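工单标题：吸尘器开一会儿就没劲，金属管接口有哨音
产品：Caletti 桶式吸尘器，红色机身，经 Jilach 购买
使用地点：Lonumstead，一楼走廊和后面的储物间
报告人：Ya-wen Lai
受理：Dario Fontana（Jilach 售后）
状态：部分解决，保持打开

---

## 现象

冷机启动时吸力正常，吸嘴贴住地面能感觉到往下拽。走完走廊，到储物间门口，声音开始变尖，吸力掉下来，灰尘只在吸嘴前面打滚。掐表量过，从开机到变声是 13 分钟。关机放一阵再开，又好了，然后再来一遍。

除了吸力，还有一个哨音，位置在扁吸嘴和金属管之间那一段。用手握住那里，哨音会变调，有时会停。所以我从一开始就怀疑有两个毛病，而售后到目前为止只愿意承认有一个。

上一张工单（四月的那张）被关掉了，理由写的是“用户未及时更换尘袋”。我当时换了，回信里也写了。请这次看完再关。

## 售后第一次回复（Dario Fontana）

> 您好，感谢联系 Jilach。根据您的描述，吸力下降最常见的原因是尘袋已满。请更换原装尘袋，清洁滤网，确认软管没有弯折，然后重新启动。若问题解决，本工单将自动关闭。

## 我的回复

尘袋没有满。报这张工单之前我刚装了新的，袋子里只有走廊的一层浮灰，捏上去还是扁的。

“最常见的原因”我理解，可是一只新袋子不可能在一条走廊里装满，除非走廊里倒了一袋面粉。另外，满袋应该是一开机就没劲，关机休息不会让袋子变空。我这台休息完就恢复，这一点在原始描述里写得很清楚，不知道为什么回复里没有提。

滤网：洗过，晾干才装回去的。
软管弯折：见下一节。

至于“自动关闭”，麻烦取消这个设定。

## 第一轮排查：软管和金属管

先查路径上有没有堵，顺序从吸嘴往机身走，每拆一段就单独试一次。

**吸嘴。** 拆下来对着窗看，通的。开口边上缠了几根头发，剪掉了。装回去，症状没有变化。

**金属管。** 竖起来，从上面放一团揉紧的纸巾，直接从下面掉出来。不堵。管内壁摸得到的地方是光的，没有毛刺。

**软管。** 摘下来，两头各对着嘴吹一口气，都通。再把同一团纸巾塞进去，开机让它自己吸过去，听见它咚的一声进了机身。不堵。

**机身进气口。** 用手掌直接盖住，吸力很足，手掌要用点力才能拿开。不过这是刚开机时测的，说明不了热起来以后的情况。这条我先记着，后面会重测。

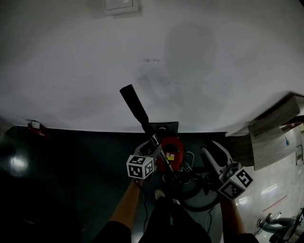
软管弯折这个说法我专门试过，因为它是三条建议里唯一还说得通的一条。走廊窄，机器平时就贴着墙停，管子没地方伸，用的时候总有一段绕在腿边上。从照片里能看到，黑色波纹软管从机身底下往右绕出去，是一个挺宽的弧，没有折死的地方，金属管斜着从红色机身前面过去，扁吸嘴朝上。我把软管拉直再跑一遍，又故意让它绕着再跑一遍，变声的时间没有差别。软管可以排除了，请不要在下一封回复里再让我检查它。

顺便说墙。上回来人看机器时，有人讲墙面上的擦痕说明“使用中经常碰撞”，意思是机器被我摔坏的。墙上确实有淡淡的擦痕，可那堵墙前面放过架子，推进推出好几年。拿墙上的印子推断电机的状况，我不接受，也请不要写进检测结论里。

## 售后第二次回复（Dario Fontana）

> Lai 女士您好，感谢详细的测试。软管和金属管我们同意排除。请问您使用的尘袋是什么牌子？如果是第三方尘袋（例如 Mok），纸层密度可能不同，运行一段时间后会被细灰堵住孔隙，表现和您描述的类似。建议换用 Caletti 原装袋再测。

## 我的回复

用的是 Mok，没错。原装袋在你们那里长期缺货，当时是你们柜台的人把 Mok 递给我的，收据还在。

这个解释比第一个好，至少它承认有“一段时间”这回事。但还有几处我想不通：

- 细灰堵住纸层以后，关机放一放，孔隙会自己张开吗？如果不会，为什么休息完就恢复？
- 同一种袋子我用了很久，为什么早先没事？
- 如果真是袋子，那哨音跟它是什么关系？

我愿意测，但要有对照。只换成原装袋、好了、就宣布是袋子的问题，这种测法我不认。走廊的灰每天不一样多，电机的冷热也不一样。

## 第二轮排查：尘袋对照

条件尽量一样：同一条走廊，同一个插座，同一个挡位，每次从完全放凉的机器开始，窗关着。Jilach 寄来两只原装袋，我自己还有两只没拆的 Mok。

测法：开机，按平时的速度吸，听到变声就记时间，然后不关机，立刻把软管从机身上摘下，用手掌盖进气口，感觉吸力。

### Mok，新袋

变声时间跟最初记的一样。盖进气口：软，手掌轻轻就能拿开。跟冷机时差得很明显。

这一步比尘袋本身的结论有用。软管都摘了，吸力还是弱，说明掉吸力的地方在机身里，跟前面的管子没有关系。

### 原装袋，新袋

变声晚了一些，但还是变了。盖进气口，一样软。

### 不装袋，只留滤网

说明书上写明不许这样用，我只开着让它空转，没有吸地。到了平常变声的时候，声音照样往上走，只是没那么尖。

所以：袋子有一点影响，可是去掉袋子症状还在。我对“Mok 导致”这个结论的态度是不信，最多信一小半。原装袋贵出一截，让客户换成更贵的耗材来“解决”一个解决不了的问题，这种建议我以前在别的机器上也收到过。

### 又一次 Mok，第二只新袋

怕第一只是个别现象，重复了一次。结果和第一只一致。

另一只原装袋先留着没拆，等修完再用，到时好比较。

## 售后第三次回复（Dario Fontana）

> Lai 女士，您的对照做得很清楚。我和车间同事讨论过，怀疑机身内部的电机前滤片，或电机舱密封圈受热后变形漏气。请您确认一下：变声之后，机身排风口是否明显变热？另外关于哨音，请把吸嘴和金属管的接口转动一下，看音调是否随角度变化。

## 我的回复

终于有人提到热。

排风口：变声之前是温的，变声之后烫手，不到烫伤的程度，但我不会把手一直放在那里。关机放凉，症状消失。再开，再热，再来。这和密封圈受热变形对得上，和电机自己过热降速也对得上。你们倾向哪个，依据是什么，希望写出来。

我自己有一个比较土的办法可以分开这两种。如果是电机降速，声音应该往下走，变闷；如果是哪里漏气或者风路被堵，电机负荷轻了，转速会上去，声音变尖。我听到的一直是变尖。我不是修这个的，这个推理哪里不对请直接讲。

（补：Dario 在电话里说推理没有问题，但“现场要拆开才算数”。我同意后半句。）

哨音单独写一节，省得跟前面的混在一起。

## 第三轮排查：哨音

把金属管从吸嘴上拔下来，只留金属管接软管，开机。没有哨音。

装回吸嘴，黑色短接套推到底，开机。有哨音。

推到底以后往左拧一点，哨音变低。再拧，停了。松手，接套自己弹回来一点，哨音又出来。

接套和管口中间缠一圈电工胶布再推进去。没有哨音，怎么拧都没有。
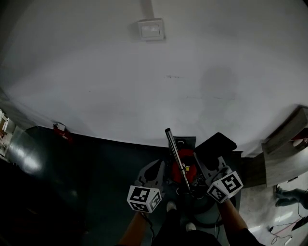
*附件二：银色金属管，深色圆头那端朝着墙根；红色机身在管子后面，中间是那张黄色小标签。*

结论很简单：接套松，漏气，漏出哨音。跟机身里那个毛病没有关系，贴上胶布以后变声时间一点没改。

但是这里有一件事我要问清楚。四月那张工单的处理记录里写着“已更换接套”。如果换过，新的接套不该松成这样；如果没换，请解释收费单上那一行是什么。我把旧单子翻出来看了，配件栏只写了“接套”，没有料号，也没有旧件退还。上次取机器时我问过旧件在哪儿，得到的回答是“按惯例处理了”。

另外，你们在邮件里要机身标签的照片来核对批次。标签上的字在照片里是看不清的，我放大试过，只剩色块。机身上那张标签我凑近抄了一遍，抄件随机器一起交给你们，请以抄件为准，不要拿照片猜。上次就是猜错了型号，寄来的滤网装不进去。

## 送修

Dario 约了上门取件，上午来。我把机器、金属管、吸嘴、软管全部交出去，用过的 Mok 袋也装在塑料袋里一起给了，免得之后说是我扔掉了证据。胶布留在接套上没有撕，接收单上写了“接口处有用户自缠胶布”，双方签字。

我在接收单上另加了几条，Dario 看过，没有反对：

- 拆机时拍电机前滤片和密封圈，拆之前拍一次，拆之后拍一次。
- 换下来的件全部退还。
- 试机至少跑到平时变声之后再停，不接受“开机正常”作为试机结果。
- 如果判断是使用不当，写明具体是哪一种使用、哪一个零件因此坏掉。

最后一条不是为了为难人。“使用不当”四个字我在这台机器上已经见过一次，下面什么都没有。

## 车间检测记录（Jilach 转来，照抄）

> 电机前滤片：表面积细灰，中部发硬，透气差。
> 电机舱密封圈：一侧压痕不均，加热后该侧与舱盖之间出现缝隙，冷却后闭合。
> 电机：空载电流正常，碳刷余量正常。
> 接套：内壁磨损，配合松。
> 处理：更换前滤片、密封圈、接套。
> 试机：连续运行，未出现变声。

## 我对检测记录的意见

密封圈热了张开、冷了合上，这一条和我看到的全对得上，我没有意见。

前滤片我有意见。第一次回复让我洗的是排风那一侧的滤网，我洗了。电机前面那一片，说明书的保养页上没有提，要卸舱盖的螺丝才看得见。请告诉我用户应该怎么知道它在那里。如果它属于用户保养范围，说明书应该写；如果它属于车间保养范围，四月那次机器在你们车间里，为什么没看。

接套写“内壁磨损”。一个刚换过的零件磨损成这样，要么零件不行，要么没换。请二选一，我都能接受，只是退款的算法不同。

“连续运行，未出现变声”，跑了多久？没有写。我在接收单上要求过的。

## 售后第四次回复（Dario Fontana）

> Lai 女士，试机时长我补问了车间，操作员说“跑过您要求的时间”，但当时没有记录具体数字，这是我们的疏漏。接套一项，我查到四月的领料单，当天没有接套出库。该项费用会退给您。旧件已放进箱子，随机器送回。前滤片的说明我已反馈给 Caletti，目前没有得到答复。

## 我的回复

退款收到再说收到。

领料单这件事，谢谢你去查。说实在的，我以为会再收到一封叫我检查软管的信。

操作员的话我不当作数据。机器回来我自己跑。

## 回机后的复测

旧件在箱子里，都在。密封圈放在桌上看，确实有一边压得扁，另一边鼓着。前滤片中间那块摸着像硬纸板，对着灯不透光，边上还透。旧接套比新接套推进去松得多，不用工具，手感就分得出来。

复测的条件照第二轮：同一条走廊，同一个插座，同一个挡位，凉机开始，窗关着。

**用剩下的那只 Mok 旧款袋？** 没有了，两只都测掉了，另买的同款。装上，开机。走廊吸完，进储物间，储物间吸完，回头再吸走廊。声音没有变。排风口是温的。摘下软管盖进气口，吸力足，和凉机比分不出差别。

**原装袋，留着的那只。** 一样的走法，一样的结果。

两种袋子现在分不出高下。请 Jilach 把知识库里“第三方尘袋导致吸力下降”那一条改一改，至少加一句先排除密封圈。我知道这不归 Dario 管，写在这里，谁归谁管谁看。

**哨音。** 没有缠胶布，接套推到底，拧来拧去都没有声音。好的。

**走廊墙根。** 这个不在工单范围里，顺手记一下。以前墙根那条线总是吸不干净，我一直以为是地面的问题，打过好几次电话给管房子的人。修完以后扁吸嘴沿着墙走一趟就干净了。欠人家一句道歉，已经去说了。

## 还没有解决的

- 密封圈为什么会压偏。车间没有给原因，只换了新的。如果是舱盖螺丝当初就上得不匀，新的也会压偏，过几个月再来一遍。我问过 Dario 装配时有没有按顺序和力度上螺丝，他说会问。还没有回音。
- 退款。写这段的时候没有到账。
- 说明书里前滤片那一页。Caletti 没有答复。
- 保修从哪天重新算。Dario 口头说换过的件单独算，我要书面的。

## 关单意见

系统今天又发来一封自动邮件，标题是“您的问题已解决，请为我们的服务评分”。我没有点。

症状目前没有了，这我承认。但上次那张单子关掉的时候症状也没有了，因为机器在你们车间里是凉的。我打算照常用，每次用完在储物间门后的纸上记一笔有没有变声，到下回换袋子时再看。期间工单请保持打开。

如果要改成“观察中”，可以。改成“已解决”不行。

——Ya-wen Lai

> 状态已改为“观察中”，自动关闭已停用。螺丝的事车间明天给我答复，我收到就贴在这张单子下面。——Dario Fontana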